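Tedard Kitchen Pack, used for collecting demonstrations: my review after one month

I bought the Kitchen Pack from Tedard in April, for a small project where we teach an arm to tidy dishes from examples. Before this I used the free scenes from Mamo, which are fine for learning but have only one table and very few objects. The pack costs more than I wanted to pay, so I write down my experience for other people who must decide.

Installation took me one evening. The manual is short and in one place it is wrong (the folder for the object models must be next to the scenes, not inside). After this correction everything started without errors. My colleague Corrado Marchetti installed it on his older computer and had the same problem with the folder. 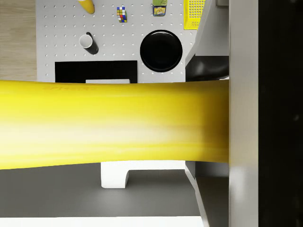
Recording is the part where I spent most of my hours. You drive the arm with a controller, you press one button to start an episode and one to save it. The hand camera is what I wanted to test most, because our policy learns mainly from this view. It is a very honest camera, I would say. When a thing comes close to the gripper it becomes big and blurred, like the yellow cylinder which hides part of the black tray behind it, and the policy must learn to live with this. In the Mamo scenes everything was sharp at any distance, and our first model was confused when we changed to other cameras. If you prefer, the blur can be switched off in the settings, but I advise to keep it.

In one month we saved 800 episodes. After I removed the bad ones, 730 stayed. Most of the bad ones were my own fault: I released too early, or I forgot to press save and the next episode began in the middle of a movement. A button for "discard the last one" would be very welcome. Now you must search for the file by its number.

The random placement of objects is good. You get a mug lying on its side as well as dishes in normal position, and with a black plate and a pink bowl on the same white counter the colors give enough difference for a first training. The shadows also fall over the counter in a believable way. I would like to have more types of mugs. 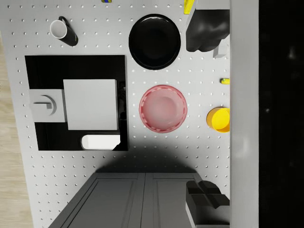 What I did not like

Export is slow. One long session needs almost as much time to export as a coffee break with lunch included, and during this time you cannot record. The program also closed itself on me 3 times, always when I changed the scene during a replay. No data was lost.

Support answers in English from the office in Banemton, usually the next morning. They were polite and solved 2 of my questions. The third one, about exporting to the Adow format, is still open.

Would I buy it again? For collecting with one or two persons, yes. For a bigger group I would first ask them about the export.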